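I have been keeping a lab notebook of one sort or another since graduate school, and for most of that time the word "notebook" meant exactly that: green cloth cover, numbered pages, coffee rings. So when our group agreed to make everything public by default (protocols, raw data, the failed runs too), I was the one who had to find software that could cope with it. I tried a few. The one I have lived with since August is Ternance, and I feel ready to say something useful about it now.

Ternance is an electronic notebook with a publishing side. You write your entries in a plain editor, attach files, and when a page is ready you press Release. It gets a permanent address, a license and a version number, and after that anyone can read it. There is a hosted version and one you can run yourself. We run it ourselves, at the Barkdale field station, on a machine that was already old when I got there.

Let me start with what I love. The version history is wonderful! Every change to a released page is kept, and a reader can lay any two versions side by side. I moved over 376 entries from our old wiki, and the importer kept the dates and the authors on all but 3 of them, which I fixed by hand in the time it took to drink a cup of tea. Search is quick, and it looks inside attached tables as well, something our old wiki never managed.
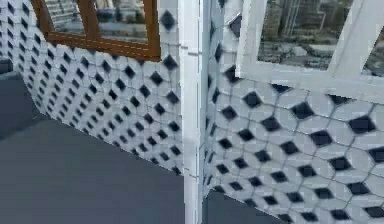 *Rendered room corner with tiled walls and a white pillar.*

The attachments are a more mixed story. Small files are a pleasure, and pictures turn up in the page right where you drop them. Large data sets are slow going. My colleague Theerawat Tanasarn tried to upload a folder of 2,000 sensor readings, each in its own little file, and the browser gave up at number 215 without telling him which ones had made it. The command line tool handled the same folder on the first try, so the fix exists, but I do wish the web page would point you to it.

I also have a small grumble about licenses. You choose one for each page, which sounds generous until you have a project with dozens of pages and want them all the same. Prester, which we used before, let you set it once for the whole project and forget it. I've asked for this on the Ternance forum and got a very kind reply and no promise.

The guide for new users is good, written by someone who has clearly had to teach people, and our summer students were releasing pages by their second afternoon. If you work in a small group and mean to share as you go, I'd recommend it happily. For anyone with very big files, the Ayala archive is still where I would put the data itself, with a link from the notebook page. We do it that way for our river recordings and it has been no trouble at all.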